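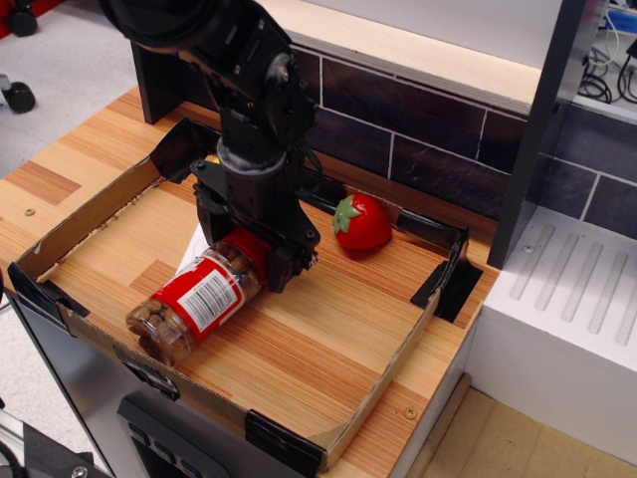 Could the jar one be explained from the beginning, asked a reader from the Rundenham team after the April post, because their arm kept shoving the thing into the side of the tray and they were down to their last week before the meet.

Yes! Gladly! It's my favorite part of the whole build season.

Home | Club News | How-Tos | Parts Swap | Contact

Teaching the Arm to Pick Up a Jar Lying Down
May 13, 2020, by the Jernholm Robotics Club page editor

You need an arm with a two-sided gripper, a shallow cardboard tray, black tape, and a plastic jar with a screw-on lid. Ours has a red lid, and the tray is taped at the corners so it holds its shape when the arm bumps it (it will bump it).

1. Lay the jar on its side in the tray. Leave a hand's width between it and the nearest wall if you can.

2. Put a second object in there too. We like the toy strawberry. An arm that only ever meets one object gets lazy, and so do the students.

3. Drive the arm by hand first, slowly. Bring the gripper straight down over the jar and stop as soon as the fingers touch plastic. Save that height.

4. Back off and set the finger opening a little wider than the jar. Then turn the wrist until the fingers close across the jar, never along its length.

5. Close at low force. A full jar is heavy at the bottom end, so if it tips on the lift, move your grip toward the bottom and try again.

6. Record the run and write down the jar's angle every time. Our Cuneo log sheet has a column for it, and so does the Qian one.

Do 17 tries at one angle before you change anything. We did 18 once by mistake and the last one was the best grab of the night, so who knows!

If the fingers keep pushing the jar along the tray, your saved height is too low. Raise it a hair and go again.

Recent how-tos
Making a Tray Out of a Shipping Box
Wrist Turns for Beginners
Taming Your Cables
Reading the Cuneo Log Sheet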